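Start | Magazin | Reportagen | Werkstatt | Abo

Mein Rechner, mein Mitbewohner

Ich gebe es ja zu: Ich hänge an altem Kram. Mein Küchenradio ist Baujahr 1950, und wenn es morgens brummt, brummt der Hund mit. Aber bei Computern war ich immer anders drauf, da wurde neu gekauft, sobald der Lüfter komisch klang. Bis mir meine Nachbarin Tomoyo Kuroda beim Kaffee vorrechnete, was ich in den letzten Jahren so auf den Wertstoffhof getragen habe. Das saß!

Also bin ich im Februar nach Clirnberg gefahren, zum Reparaturtreff im alten Postamt. Ich hatte mit einer Handvoll Bastlern gerechnet, es kamen mehr als 200 Leute, mit Toastern, Nähmaschinen, einer Heckenschere (warum im Februar, weiß ich bis heute nicht) und eben Rechnern. Die Schlange ging bis zum Bäcker, und der hat an dem Vormittag wohl das Geschäft des Jahres gemacht.

Am Computertisch saß Jerome Tagle, früher Techniker bei Ruiz-Ortega, und hörte sich geduldig meine Leidensgeschichte an. »Staub«, meinte er dann. »Und wann hast du zuletzt die Wärmeleitpaste erneuert?« Äh, nie? Ich wusste bis dahin nicht mal, dass man das kann. Zwei Stunden später hatte ich schwarze Finger, einen neuen Lüfter und das herrliche Gefühl, endlich mal selbst geschraubt zu haben.
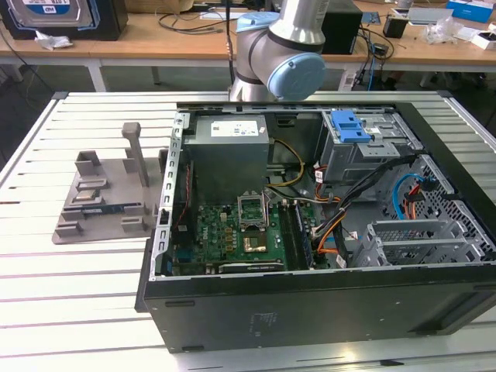 Seitdem bin ich jedenfalls angefixt. Zu Hause liegt jetzt ein ordentlicher Satz Schraubendreher in der Besteckschublade, sehr zum Ärger meiner Familie, und als Nächstes ist der Drucker dran. Tomoyo hat schon gefragt, ob ich mir auch mal ihren Staubsauger anschaue. Klar, habe ich gesagt, bring ihn einfach rüber!

Auch interessant
Ekcombe: Ein Dorf teilt sich die Bohrmaschine
200 Knöpfe und kein Hemd: Besuch bei einer Sammlerin
Gusovine, das Café mit der Lötstation

Kontakt | Impressum | © Alle Rechte vorbehalten | Nach oben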